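Chapter 6
Rules for the Shared Bench

Contents of this chapter
6.1 Why a bench needs rules
6.2 The work area and its edges
6.3 Cables and hoses
6.4 Objects used in trials
6.5 Speed, force and stopping
6.6 Keeping the bench record
Review problems

After reading this chapter you should be able to mark out a work area for a small arm, route its cables, choose objects for a handling trial, and write a bench record that another person can follow.

6.1 Why a bench needs rules

Chapter 5 dealt with arms that stand behind a fence. The fence does much of the safety work in that case. A small arm on a table usually has no fence, and people reach into its space many times a day to set things out, pick up what has dropped, or change a fixture. The rules have to cover those moments as well as the motion itself.

Most workplaces keep two kinds of rules. The first kind comes from published standards and from the manual supplied with the arm. These set limits that a local team may tighten but may not relax. The second kind is house practice, written by the people who use the bench. House practice covers matters a standard leaves open, such as where a tool goes at the end of a shift.

The examples in this chapter follow the house rules of the Tondcombe teaching laboratory, where the benches are used for handling trials with household objects. Their rule book is short. It grew out of an older set written at the Grutari packing plant, and some of the wording still shows it — the word "carton" appears in places where "object" is now meant. 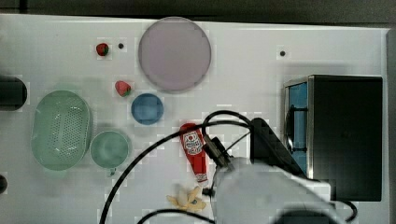 Cable routing is the part of bench practice most often left until last. A cable that moves with the arm needs enough slack for the full reach, and that slack has to go somewhere. On a bench like this one, a long black cable loops up over the white tabletop and arcs near the ketchup bottle before it meets the gripper, so the free cable and the objects share the same surface. The Tondcombe rule is that the path of every moving cable must be checked at both ends of the arm's travel before objects are set out. Section 6.3 gives the method.

Objects come next. A trial object should be safe to drop, easy to clean and simple to replace. Toy food and light kitchenware meet these needs and still offer a useful range of shapes. Glass, open liquids and blades stay off the bench unless the supervisor has signed for them. Heavy items are weighed first. At Tondcombe any single object to be lifted may weigh no more than 800 grams, a limit set by the laboratory and well under what its arms can carry.

Speed is treated in Section 6.5, but one rule is needed now. While a person's hands are inside the marked area, the arm is stopped and the enable switch is released. Pausing the program does not count as stopped. During first runs of a new program, tool speed is held to 300 millimeters per second, and a second person stands at the stop button.

Terms used in this chapter

Marked area: the part of the bench the arm or anything it holds can reach, plus the margin set by house practice.
Moving cable: any cable that changes position when the arm moves.
First run: the first time a program is run at the bench after it has been written or changed.
Bench record: the written log kept at the bench, described in Section 6.6.

Before going on, read the Kubo and Zitlow bench records in Appendix B. Both are used in the review problems.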